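Demonstration 97

The Undeo contract specified 143 demonstrations of clearing a bed. Fiifi Aidoo had reached 97 when Sutbridge rejected the last 11.

"Closing speed too variable," wrote Mulder, the reviewer. "The policy learns hesitation. Repeat."

Aidoo recalibrated the grippers and zeroed the jaw width. His mother had slept in this room until August. He had not hesitated over the blanket, or the pillow. He checked the log anyway. In each rejected episode the jaws stopped for 30 frames above the same side of the mattress, then continued.

He opened the session again.

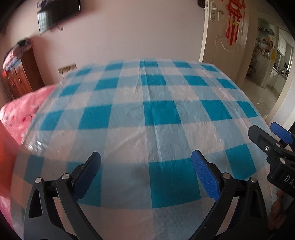 Checked sheet, jaws open.

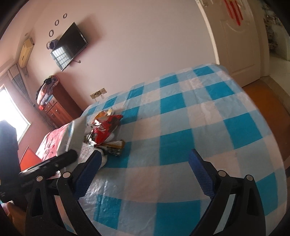 He trimmed nothing and sent the files to Brorkstead for training. The reply came on 2nd April, with a test report attached. The arm had cleared the bed at constant speed in every trial but one. In that one it had stopped above the left side, jaws open, and waited for 30 frames.

Mulder had marked it as a pass.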